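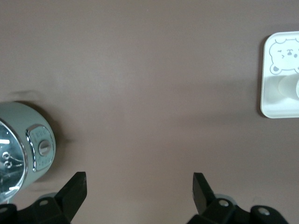

When will the old Kalniņš cannery site in Bollcombe be ready for new businesses? The first units are due to open in April, with the rest following in stages over the next two years.

It's been a long wait, but the town's biggest empty lot finally has a plan behind it! Developer Flurumell filed its full application on 2018-08-12, and it covers 50 workshop and storage units, a row of small offices facing Mill Road, and a new access road that keeps trucks off the school route.

The cannery closed after its last owners moved production to the coast, and the 2,112 signatures on last year's petition show how much people here wanted something done with the place. Earlier plans called for one giant warehouse. The new layout is much friendlier to small firms – the smallest unit is just big enough for a van and a workbench, and rents will be set by the month for the first year.

"We had calls from bakers, sign makers, a guy who restores canoes," said Kęstutis Zariņš, project manager at Flurumell. "We drew the units to fit them."

Local engineering firm Esura has already signed up for the largest building and expects to bring 100 jobs with it. Operations director Angeliki Kyriakidis said the company had been looking for room to grow without leaving town, and she is thrilled to have found it four blocks from the current shop.

The brick chimney stays, which will please plenty of readers (this one included). Parking is set at 793 spaces, with a covered bike rack by the east gate and a footpath down to the river.

Drawings are on display at the Bollcombe library, first floor, during normal opening hours. Written comments can be left at the front desk or mailed to the planning office.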